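## Wrist view only: laundry loading with a fixed horizon

January was mostly spent on one question: how much does the Zarnedik policy lose when we take away the overhead camera and leave it the wrist view? The task is laundry loading, basket to drum, front loader.

Training used 220 teleoperated demonstrations. The baseline predicts chunks of 24 actions and executes all of them before looking again. Arnaldo Brandão suggested blending overlapping chunks instead -- older predictions weighted down exponentially -- and that's the version I kept.

Over 100 evaluation episodes, blending cut the jerky corrections near the door rim. It did little for grasping. Most remaining failures are double picks, where a sleeve drags a second garment along, and the policy has no behaviour for letting go and trying again. Colour shifts in the clothing mattered less than I'd expected; pile shape mattered more.

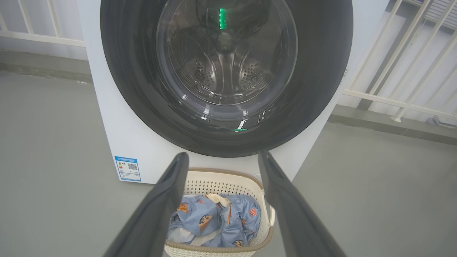
Does the blending add delay at run time?

Only a little, because inference already runs in parallel with execution and the weighted average itself is cheap.

The glass is still a problem for depth. Reflections on the door produce bad readings, so I dropped the depth channel and trained on colour alone. Next I'll label the double picks and add recovery demonstrations -- same basket, same start poses.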